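Pencombe Table Tidying Set
README and data card

Hello, and thank you for taking the time to read this before opening the folders. It's longer than it needs to be, I know, but a good many of the emails we got after the first release were about things that could have been written down once and found by everybody.

What is in it

The set holds 300 short recordings of small household things being put in order on a tabletop: teaspoons going back into a tray, face washers folded in half and then in half again, lids matched up with their tubs, pegs dropped into a bowl. They're the sort of jobs you do with the radio on and forget by lunchtime. Each recording has a start photo, an end photo and a line or two of plain English saying what was meant to be done. The jobs fall into nine groups, and the group name is the first word of every folder name.

The written lines are by Areti Antoniadis and Gordon Cormier. We asked them to write the way they would talk to a visitor helping in the kitchen, so you'll find "pop the lid on" as well as "place the lid on the tub". Please don't tidy these up if you pass the set along. Areti writes "serviette" and Gordon writes "napkin", and they mean the same square of cloth.

The things

Nearly everything came out of our own cupboards, topped up with a box of kitchen odds and ends from Kalogeropoulos, the homewares shop in Numthorpe, where Evanthia Dimitriou was kind enough to let us rummage in the seconds bin (we came away with far more egg cups than we had planned on!). The file things.txt lists every item with its colour, its longest side and a note on wear. A few that people ask after:

The blue enamel mug has a chip at the rim. It had the chip when we bought it.

The grey face washers were put through the laundry before their first use, and again between sessions, so they get softer as the folder numbers go up. If you're comparing folds, it's worth keeping early and late folders apart.

The cutlery tray is a Cavby, the narrow one with the slots that are a shade too tight for dessert spoons. We left the dessert spoons in anyway.

The table

All of the jobs were done on the one broad white table, with pale walls to the back and sides. White was Waldemar Stępień's choice, and I argued for a darker top for most of December before giving in. He was right about the cloths, which show every crease against it. I still think I was right about the egg cups. 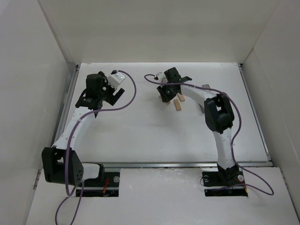
Between jobs the top gets a wipe with a damp cloth and then a dry one, and the next lot of things is set out from the layout card. There are 30 cards. They give loose positions ("mug near the back, handle to the left") and leave the rest to whoever is setting out, so two folders with the same card number will look alike without matching exactly. Gordon sets things out very straight. Areti doesn't, bless her. The initials in the notes file will tell you whose hand it was.

What counts as finished

A cloth counts as folded if the corners are within a finger's width of each other. A lid counts as on when it is pressed down the whole way round; resting on top is marked "partly". Spoons may face either way in the tray, but they must all face the same way. Where two of us disagreed about an end photo, both opinions are in the notes file, and you are welcome to side with whichever of us you like.

Known troubles

White egg cups on a white table are hard to see in the start photos, as mentioned. The pegs group is smaller than the others and we'd like to add to it. In nine folders the written line says "bowl" where the thing is plainly a colander, and these are listed in corrections.txt with the wording we should have used.

Using it and getting in touch

You may use and share the set for teaching and research, with a mention of the Pencombe name and a copy of this file kept alongside. Corrections go to Trygve Løken, who looks after the list and answers everything in the end, though he's slow in school holidays.

Last changed Thu 30 January: colander note added, two misspelt folder names put right.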